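Hearth spirits talk – Urbridge library, Sat 26 September
Hedvika Holub – speaking notes, NOT for handing out

1. Start
Thank library. Phones off. Ask who grew up with a rule about the stove or fireplace – don't whistle near it, don't spit in it, that sort of thing. Take a couple, no more. Last time this ate up the whole first part.

2. What I mean by hearth spirit
Lives in or behind the fire. Belongs to the house or to the family? Depends who you ask. Slavic domovoi behind the stove, gets carried to the new house with coals from the old one. Roman Lares – own shrine, bits of food at meals. Chinese Kitchen God, reports on the family before New Year, honey on his lips so he says nice things.
Slow down here, I always rush the Kitchen God.

3. Why the fire
Warmth, cooking, but also danger. Fire gone out = bad luck in lots of places. Hestia gets the first offering and hardly any stories. Pause on that. Why so few storys? My guess – she never leaves home, and myths like people who leave home. Say it's a guess!!

4. The Steka notebook
229 pages, mostly recipes, 3 entries on the "old man under the oven". Read out the middle one only. Milk in a saucer, lid left off the pot overnight so he can taste. Don't claim it's old, we dont know when it was copied.
Ueda's objection: maybe just a story to make kids behave. Fair. Could be both.

5. Modern kitchens
Does he move into an electric stove? Big laugh in Skuvton, might not work twice. Then November and the lights in windows, quick mention, pumpkins are a whole other talk. 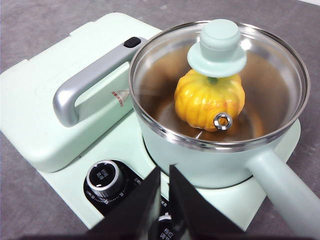 Toy stove, saucepan with its lid on.

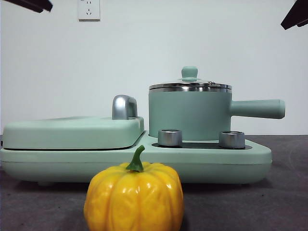

6. Questions
Stop by slide 27 whatever happens. If someone asks about brownies – Scottish, help with chores, leave if you give them clothes. If someone asks do I believe in it – I still say good night to the kitchen.
Chairs back against the wall after.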